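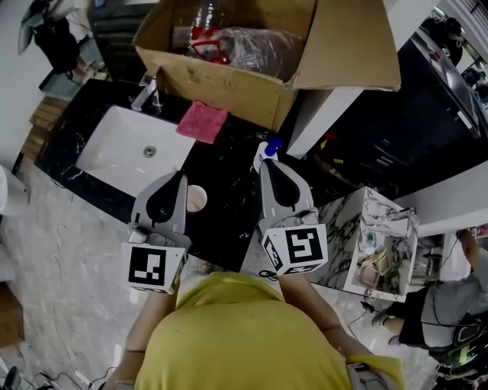 A bottle, a box and a black marble counter: the bathroom vanity, mid-sort.

Search Sedlow Home Search this site Go

The Great Vanity Clear-Out

I have a theory that you can put off cleaning out a bathroom counter for as long as you own the bathroom. I got almost 60 weeks out of mine after we moved in, which I'm counting as a personal best. Then one morning I reached for the mouthwash and came back with drain cleaner, and I thought, okay, fine, it's time.

So this is the story of one countertop. I promised the magazine something about small-room storage for the spring pages, and I did plan to write about baskets. I love baskets! But baskets come last, and I had a lot of bottles to get through first.

Let me start with the marble, as everybody who comes over asks about it. Black with white veining, and I fell for it the second I saw the house. I still love it. I would also like to tell anyone shopping for black marble that it shows everything. Toothpaste, face powder, the ring under the hand soap, water spots you could navigate by. A pale counter forgives you for leaving twelve things out on it. Black does no such thing, and every bottle you set down leaves a little ghost of itself behind.

The white sink helps. It's a plain rectangle with a chrome faucet, and against all that black it looks crisp even on a bad day. My whole goal was to get back to that: sink, faucet, soap, done.

I used an open cardboard box, and I want to put in a good word for the open cardboard box. I've bought the clear acrylic sorting bins (Jurneo makes a pretty set, and mine now holds batteries). But when you're clearing a counter you want something you can throw things into without thinking about whether they look nice in there. I set mine right up on the marble behind the sink, flaps open, and it crowded the faucet a bit and I didn't care. If the box is on the floor I have to bend, and if I have to bend I start making exceptions for things. "Oh, that can stay." No it can't!

My rule was to pick up one thing at a time and decide before putting it down. Small bottles are the worst for this. They have caps in cheerful colors and an inch of something in the bottom, and you can't remember if it was expensive. I had hotel lotions. I had a contact solution from a brand of contacts I stopped wearing. I had three half-used bottles of the same nail polish remover, and I still say that's the store's fault for hiding it in a different aisle every time.

Lids without jars get thrown out. Jars without lids I let myself keep if I could name the job they were going to do that same day. (Cotton balls. It's always cotton balls.)

Keep a folded cloth next to the sink the whole time. I wiped each patch of marble as soon as it was clear, and it's such a cheat, you get a shiny strip right away and then you want the next one. Warm water and a drop of dish soap is all I use. No vinegar on marble, please! My old bathroom had a dull patch the shape of Ohio from one enthusiastic afternoon with a spray bottle.

Plastic bags get their own paragraph. Things go into bathrooms in clear plastic bags and the bags just never leave. I found bags inside bags. I found one holding a single spare washer and a receipt from June. I save a couple of good ones for travel and the rest go straight in the recycling drop-off pile, and I try not to smooth them out and fold them like my grandmother did, although I do feel her watching.

The other trick is a second container, off to the side, for whatever belongs somewhere else in the house. Batteries, scissors, a birthday card, the screwdriver. Do not walk those things to their homes as you find them. I know myself, and if I carry a screwdriver to the garage I'll be in the garage until dinner.

I had 107 items on that counter and in the two drawers under it. I know the number because I kept a tally on the back of an envelope, partly for this article and partly to shame myself. The final keepers fit in one drawer with room left over, plus the soap.

As for the baskets, I did get one in the end, a low woven one from Sarley that sits in the cabinet and holds the extra toilet paper. I looked at a gorgeous lidded thing from Greco too, and then I remembered that lids are how I got into this mess. If I can't see in, I keep adding.

Next on the list is the linen closet. I opened the door yesterday, a pillowcase fell on my head, and I closed it again.

Posted 1/3/21 in Small Rooms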